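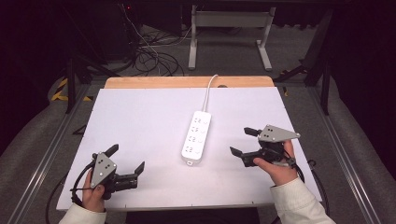
Figure 3. Two-handed work on a power strip with the Tramska hand-held grippers, seen from the operator's head camera.

4.2 Setup and use of the kit

The Tramska kit is sold by Nurmi as a set of two hand-held grippers, a head camera, a recording unit and a software license. We bought one kit at list price in April and used it at our Rallusstead lab for all of the work reported in this section. The vendor had no part in the design of the tests and did not see the results before submission.

Each gripper has two black fingers and carries a gray triangular plate marked with small dark dots (Figure 3). A black cable leads away from each gripper. The operator holds one gripper in each hand and works directly on the object, so there is no robot arm in the loop while a demonstration is being recorded. The recordings are later replayed or used for training on an arm fitted with matching fingers.

The task set covers small household and office items. For the power strip task, the strip is laid on a white board with its length pointing away from the operator and the cord running off the far side of the table. The operator closes in on the strip with one gripper from the left and the other from the right. The full task is to steady the strip, turn it end for end and set it down again inside a marked tolerance of the starting position. We chose it partly for the cord, which adds a pull that the operator has to work against and which the planning software supplied with the kit does not model.

Three operators took part. Şengül Yurt and Arvo Kokkonen had used earlier hand-held devices, and Pushpa Pal had not. Together they recorded 240 demonstrations of the power strip task. Of these, 11 were rejected by the kit's own quality check, in most cases for a loss of tracking on one gripper. We reviewed the rejected recordings by hand and agreed with the check in every case but two, where the tracking gap fell after the strip had been released.

Calibration is done once per session. The manual asks for both grippers to be held still at four positions over the board and then moved through a slow figure eight. Pal learned the procedure from the manual alone. The software reports a pass or a fail with no error value, and we would have liked to see the number. Marichka Onyshchenko wrote a short script that reads the residual from the log file, and we used it for all sessions after the first.

Cable handling was the main complaint from all three operators. The cables are long enough for tabletop work, but when the two hands cross during a turn, one cable can drag over the object. The operators learned to keep each cable to the outer side of its hand, and Kokkonen also slowed his wrist rotation to avoid catching the cord of the strip. We did not test the wireless version that Nurmi lists as an option.

For comparison we used the Rurnar teleoperation rig described in Section 3. Vesela Babić operated the rig for the same task, under the same placement rules. Demonstrations took longer on the rig, and the turn was often broken into several regrasps that the hand-held grippers did not need. The rig did give joint positions that could be sent to the arm without conversion. With the Tramska kit, recorded finger poses must first be mapped to the arm, and some wrist angles that are easy for a person fall outside its reach. These cases are treated separately in Section 4.3.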